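Rultevum Boards > Storage and Shelving > Small Bins
Thread: Open-grid basket vs. solid bin for mixed snacks and drink cartons

gridwall_fredy
Member, Mallet
Posted 7:40 a.m.

Looking for opinions on bin type before I commit the whole shelf to one of them.

The shelf is a Jesoder wall unit with a usable depth of 396 mm. It holds single-serve food for a shared room: dried snack bags, small chip bags, juice boxes, a few flat packets. Stock turns over fast enough that expiration dates are not much of a concern. Breakage and mess are.

The current bin is a gray plastic basket with a perforated wall. The alternative is a solid-wall polypropylene bin with a lid. Footprint is close to identical. The basket is lighter and I can see the contents from the side without pulling it down. The solid bin wipes clean and would contain a leak.

Questions:
1. Does anyone have long-term experience with juice boxes in an open-grid basket?
2. Do bag corners catch in the openings often enough to matter?
3. Is there a loading order that keeps the soft bags from being crushed?

Fredy Cusi

eliecer_g
Senior Member
Posted 8:15 a.m.

1. Yes, and I stopped. A juice box that gets a pinhole will drain slowly. In a solid bin you find a puddle in the bin. In a grid basket you find it on the shelf below, and on whatever is stored there.

2. Sometimes. Depends on the hole size. Crimped end seals on chip bags are stiff and the corner can go into a square opening when the bag is dropped in end first. Lay the bag flat and it does not happen.

3. Rigid items first, always. Cartons on the bottom, bags on top.

R_Valderrama
Member
Posted 8:52 a.m.

Disagree on 3. Cartons on the bottom is correct if the bin gets emptied from the top down and refilled all at once. If people take items at random through the day, the bags migrate down the sides of the cartons and end up wedged. I run cartons in a row at one end and bags in the rest of the bin. No layering.

Also, which way are the cartons standing? If they are upright the straw side is usually accessible and the straws go missing. If they are flat they slide.

gridwall_fredy
Member, Mallet
Posted 9:30 a.m.

Upright for now. They stand well enough on a flat table but less well on the floor of the basket, which has a grid pattern too and catches one edge of the carton base. That is part of why I am asking.

The basket with some of the goods next to it on the table. Same basket throughout.
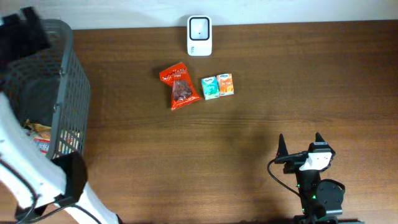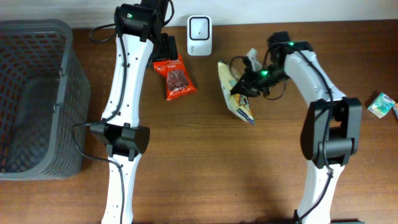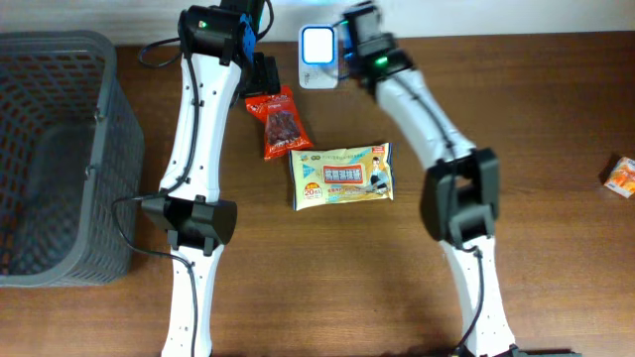
To answer Rosaura's point about random removal: that is how ours gets used. People take one thing and put the rest back at an angle. So whatever layout I choose has to tolerate being disturbed many times between refills. A layered arrangement probably lasts until mid-morning.

I should add that the bags differ a lot. The dried snack bags have a window and a dense product inside, so they survive some pressure. The chip bags are mostly air and do not. Treating "bags" as one category may be the wrong starting point.

eliecer_g
Senior Member
Posted 9:48 a.m.

Then split by crush resistance instead of by package type. Dense bags can share space with cartons. Air-filled bags get their own zone or their own bin.

I still would not put liquid in a basket with holes in the floor.

faith.mf
Member
Posted 10:20 a.m.

Line the floor. A rubber or silicone mat cut to the inside dimensions fixes the wobble under the cartons and gives you something that holds a small spill for a while. Cut it 2 mm short on each side or it will bow up in the middle. Round the corners of the mat if the basket has rounded corners inside, otherwise it lifts there.

I have done this with a Jitus drawer mat, 49 cents per sheet from the clearance rack, and it has been in place since March. It comes out, gets rinsed, goes back.

Side walls stay open, so you keep the visibility.

eliecer_g
Senior Member
Posted 10:31 a.m.

A flat mat does not hold a spill. It directs it to the edge, where the holes are. You would need a tray with a lip.

faith.mf
Member
Posted 10:44 a.m.

The one I use has a ribbed surface. A pinhole leak from a small carton stays between the ribs. A fully crushed carton would go over, I agree, but that would make a mess in most setups.

eliecer_g
Senior Member
Posted 10:50 a.m.

It would not in a solid bin. That is the argument for the solid bin.

cstn_eusebio
Moderator
Posted 11:25 a.m.

Moving this along before it turns into the leak thread from last year.

Some points from running both types side by side in a break room:

Solid bins with lids had fewer spills reach the shelf. They also had more forgotten items at the bottom, and the lids were off within the first week and stored somewhere else. If the lid is not going to be used, do not count it as an advantage.

Open-grid baskets got restocked on time more often. The person walking by could see the level dropping. With the opaque bins the first notice was a complaint.

Leaks: in a case of 24 cartons I would expect none to fail from ordinary handling. The failures I have seen came from a carton being pushed against something sharp, usually the edge of a divider or a broken grid rib. Run a finger around the inside of the basket. If any rib has flash left over from molding, trim it with a blade.

Eusebio Castaño

R_Valderrama
Member
Posted 11:41 a.m.

Seconding the check for flash. Also look at the underside of the rim. Cheap baskets are rough there and it catches sleeves and thin film bags on the way out.

On the dividers: bookends work. A short metal bookend slid under the mat keeps the carton row upright when half of it is gone. Place the vertical part against the cartons, with the base running under the bags, so the weight of the bags holds it down. Tape the cut edge first, per the post above.

gridwall_fredy
Member, Mallet
Posted 12:10 p.m.

Useful. Some follow-ups.

Flash: found a little on the inside of two openings near one corner. Trimmed.

Mat: I have a ribbed one from another shelf and will cut it down tonight. Eliécer's objection is noted, so I will also put a shallow tray on the shelf under the basket. That covers the case where a carton fails completely, and the tray can stay when the basket is lifted out.

Divider: does the bookend method work with the cartons against the short wall, or does the row need to run the long way? The long way fits more of them but leaves a narrow strip for bags.

R_Valderrama
Member
Posted 12:26 p.m.

Short wall. In a narrow strip the bags have to stand on edge, and then the seals are right at the openings.

eliecer_g
Senior Member
Posted 12:33 p.m.

Basket plus mat plus tray plus bookend plus tape. A solid bin is one part.

faith.mf
Member
Posted 12:58 p.m.

One part that he cannot see into from the side, on a shelf where people stand below it.

How high is the shelf? That would change my answer. Under eye level, a solid bin is fine, you look down into it. Above eye level, I would keep the grid.

Faith Mfinanga

gridwall_fredy
Member, Mallet
Posted 1:15 p.m.

Above eye level for most people here. I should have put that in the first post.

Plan as it stands:

Grid basket stays, with the ribbed mat. Cartons upright against the short wall, bookend behind them, dense bags next to the bookend. Chip bags go in a separate shallow basket on the lower shelf, one layer. Flat packets stand along the side of the dense bags, with the printed face toward the wall of the basket so they can be identified through the openings.

Tray underneath.

cstn_eusebio
Moderator
Posted 1:32 p.m.

Fine. Check the reach with the basket loaded. At 396 mm of depth, a basket pushed all the way back may be hard to grip above eye level, and people will pull on the front rim and tip it. A stop block at the rear of the shelf keeps the front edge flush.

eliecer_g
Senior Member
Posted 1:50 p.m.

Above eye level I would not store liquid at all, in either type. Move the cartons to the lower shelf and put the chip bags on top. They weigh nothing and cannot leak.

R_Valderrama
Member
Posted 2:04 p.m.

I agree with Eliécer on that one. Swap the shelves.

gridwall_fredy
Member, Mallet
Posted 2:40 p.m.

That would also remove the need for the tray, as there is only floor under the lower shelf. The remaining problem is that the lower shelf is beside a heater vent. I will put a thermometer there for a few days and post the readings before moving anything.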